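How to descale a kettle with citric acid

Posted by Xiomara Pruitt, November 29, 2020

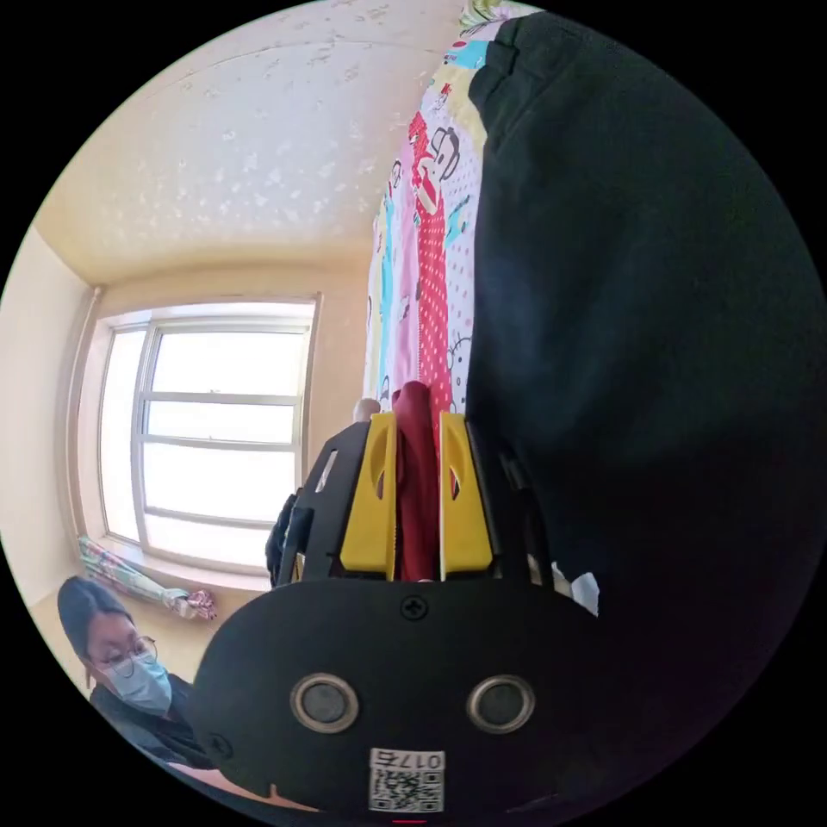 How often should a kettle be descaled?

Every five to six weeks in a hard water area, and every three months or so in a soft one. We live in Mincombe, where the water is hard enough to leave flakes in the cup, so I do ours at the start of each month. If you use a filter jug you can leave it longer.

What you need

Citric acid powder, sold in most hardware shops with the cleaning things. I buy the 700 g tub, which lasts us well over a year. You also need a tablespoon, a soft cloth and an old toothbrush. White vinegar will do the same job but the smell hangs about in the kitchen and you have to rinse more.

Steps

1. Half fill the kettle with fresh water and boil it.

2. Switch it off at the wall and let it stand for 5 minutes. Don't skip this. Powder dropped into boiling water will froth up and can come out of the spout.

3. Add one level tablespoon of citric acid. It will fizz.

4. Leave it for 20 minutes with the lid open. Put a note on it if there are other people in the house.

5. Pour the water down the sink. Loose scale will come out with it, so run the cold tap at the same time.

6. Wipe the inside with the cloth. Use the toothbrush around the spout and the water gauge.

7. Fill with clean water, boil and throw away. Do this twice.

If there is still scale on the base, repeat from step 1. A kettle that has been left for a year may need three goes.

Cleaning the spout filter

Most filters lift or slide out. Stand the filter in a mug of warm water with a teaspoon of citric acid for ten minutes, then brush it under the tap. Check it for splits before you put it back. Mine went in September and I had been blaming the kettle for the bits in my tea.

Things to avoid

Don't mix citric acid with bleach or any cleaner that contains it. Don't use wire wool on the inside. Don't put the base or the plug end in water. Enamel and aluminium kettles can be marked by acid, so look in the instruction booklet first.

Keep the tub shut tight and somewhere dry. Once damp gets in, the powder sets hard and has to be chipped out with a knife.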